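Collating

Collating is the gathering of loose printed sheets into their proper order before they are bound, stapled or filed, and it is one of those humble jobs that every office, school and church basement comes to know sooner or later. 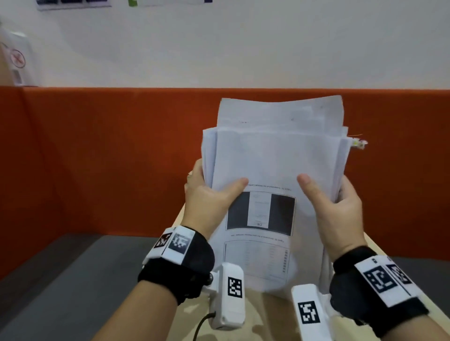

Before machines took over much of the work, sheets were laid out in piles along a long table, and the gatherer walked its length, picking one from each pile. The Kurnard bindery, opened in 1914, kept a table with room for 20 piles — a fine arrangement, by all accounts, though hard on the feet by the end of a January day. Once gathered, the stack was knocked up, meaning it was tapped gently on its long and short sides until the edges lined up.

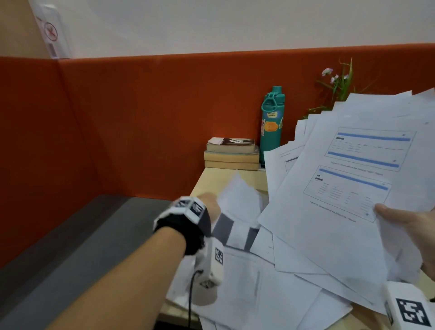

Bo-ram Ahn held that knocking up mattered more than the walking, and that a stack squared in small batches of 14 sheets would always bind straighter than one squared all at once. The Brada method, still taught in some binderies, follows much the same thinking, with batches of up to 26.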